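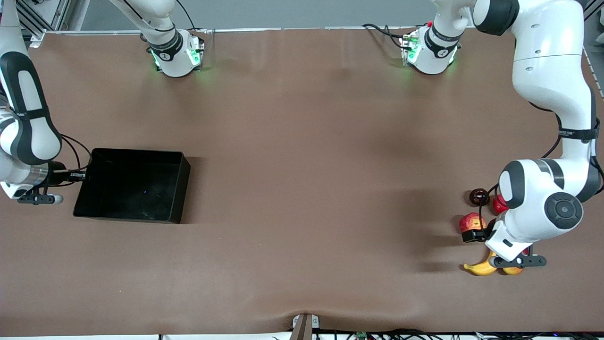
Figure 3. The Trevby station during a tray-filling episode. The tray is at left; the left arm's gripper is among the fruit at right.

4.1 Collecting demonstrations

We gathered all examples by teleoperation on Trevby, a two-arm station with a fixed camera. Before each episode the operator set out the objects on one side of the table and an empty tray on the other (Figure 3). The task was to move every object into the tray, using either arm or both. We gave no rule for the order.

In total we recorded 1,942 episodes. We dropped those in which an arm stopped on a force limit or an object left the table, and kept 1,081 for training. A further 100 were recorded in April with the same objects and held out for testing.

Objects were placed close together on purpose — policies trained on our earlier Nudberg set, where items stood well apart, often closed on two at once. Episodes were cut by hand at the first arm motion and at the last gripper opening. Joint positions and camera images were stored at the same rate.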